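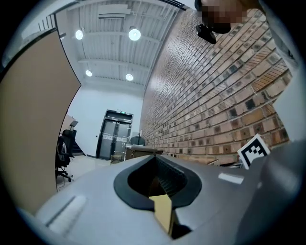

Can you still keep an old Windows 7 laptop going with a third-party update manager?

For a while, sure, as long as you're picky about which one you install and you back the thing up first.

I've been running Grindis on my old Ollberg laptop since last May, so I figure I've lived with it long enough to have opinions. Quick background: the laptop came with Windows 7 Home Premium, it's slow, it's heavy, and I refuse to get rid of it. My scanner software won't run on anything newer and I'm stubborn. The trouble started when Windows Update got stuck on "Checking for updates" and sat there all night with the fan screaming. I tried the usual stuff (stopping the service, emptying the SoftwareDistribution folder, swearing) and it would work once and then go right back to hanging.

Citlali Quintero at my office told me to try Grindis. It's a small program that builds its own list of missing patches, downloads them, and installs them in the right order. The installer is tiny and it didn't try to sneak in a toolbar, which already puts it ahead of Skukeo, the last one I tried. Skukeo changed my home page! I'm still mad about that.

The first scan took 20 minutes and then it wanted 5 restarts before everything settled down. Kind of a pain, but I just let it go while I made dinner and poked it every so often. After that it's been really pleasant. I open it once a month, it shows me what's new, I uncheck the stuff I don't want (language packs, mostly) and hit Go. You can read what each patch is for right there in the window, in normal English, and you can hide one for good so it quits nagging you.
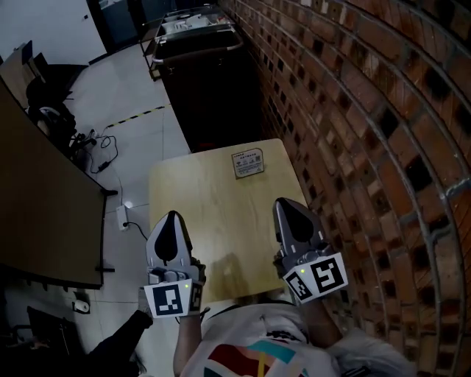 Hands on at the table.

Okay, the bad parts. The window doesn't resize, so on a small screen the bottom row of buttons hides behind the taskbar until you set it to auto-hide. The scheduler is flaky too. I told it to run at night and it ran at lunch, twice, right in the middle of a spreadsheet. I switched it off and do everything by hand now. And I got one error, number 1571, with a message that said only "operation not completed." The help file skips right over that one. I ended up on the forum, where a guy named Braulio Ventura had posted a fix: close the program, delete the cache file, run it again as administrator. Worked the first time, thank you Braulio!

It does have a rollback button, and I've used it once, after a graphics driver turned my desktop giant and blurry. One click, one restart, back to normal. I'd still make a regular restore point before any big batch, though, and copy your documents somewhere else while you're at it.

The free version handles one computer. The paid one covers up to 8 and adds a report page I have no use for at home. My brother-in-law uses Sengar on his machines and likes it fine, but it looked like a lot of menus to me and I gave up on the trial pretty fast.

I'm giving Grindis four stars out of five. Fix the scheduler and I'll come back and add the last one.

Posted March 13, 2018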